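Search this site Enter keyword Go

Ullent opens planning service for companies buying their first two-arm robot

Last updated: October

Ullent, a supplier of planning tools for small and middle-size companies, today presents Mindeck, a service that helps buyers prepare a budget before they order a robot. With Mindeck, the buyer can try a two-arm machine in a simulated room, next to doors and cabinets, and see what kind of grippers and reach the work needs.
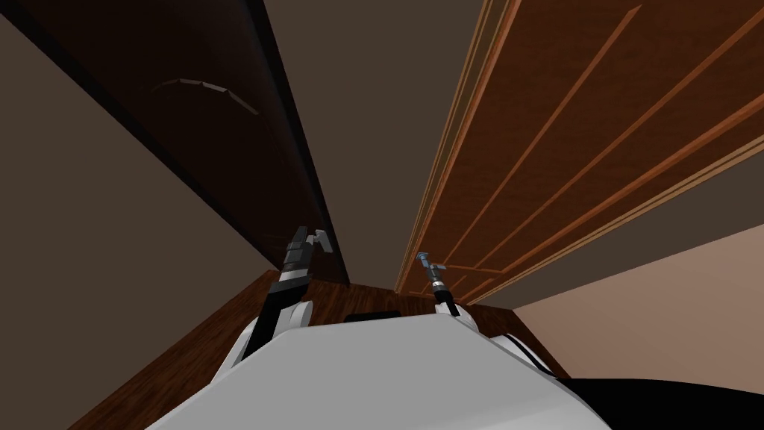 Many buyers begin with the price of the arm and think of the rest later. The grippers, the spare fingers, the training of staff and the changes to the building then come as separate bills, often in another budget year. Mindeck puts all these costs in one plan, which the finance department can read without technical help.

"Our customers know their work very well, but they do not buy a robot every year," said Salamatu Korletey, head of product at Ullent. "We want them to have the difficult discussion before the order is signed – and to have it with numbers."

The furniture maker Akolgo was among the 19 companies that tested the service before today's opening. It compared two gripper types and decided to delay the purchase of the second one until the next budget.

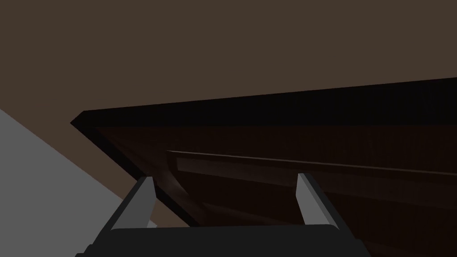
When should a company start the planning?
Ullent recommends starting three months before the budget is closed, so that there is still time to ask for a second offer.

Mindeck is available from this month as a yearly subscription. Customers who use the purchasing software Flutico can move the finished plan into it directly. Abimbola Usman, responsible for sales, will answer requests for a price and for a first meeting.

Reader comments

purchasing_dept: Is the training cost counted per person or per site? The text does not say it.

Marit: We also forgot the spare fingers in our first budget. Two times.

old_fitter: Would like to see what the subscription costs before I book any meeting.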